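Tape grid shows where robot training falls short

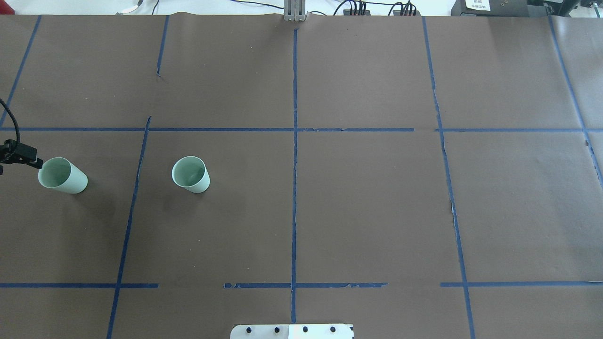 Two green cups on the taped test surface at Trorstead. Photo: Inger Mogensen

Engineers at Skirkura say a robot learns to pick up tipped cups with fewer demonstrations if its start positions are planned cell by cell.

Using a grid marked in painter's tape, the team trained one policy on 153 planned demonstrations and another on 867 unplanned ones. The smaller set did better in 14 of the test positions – mostly near the table edge.

"We could see which cells we'd neglected," said project lead Friederike Diekmann.

A paper is due in July.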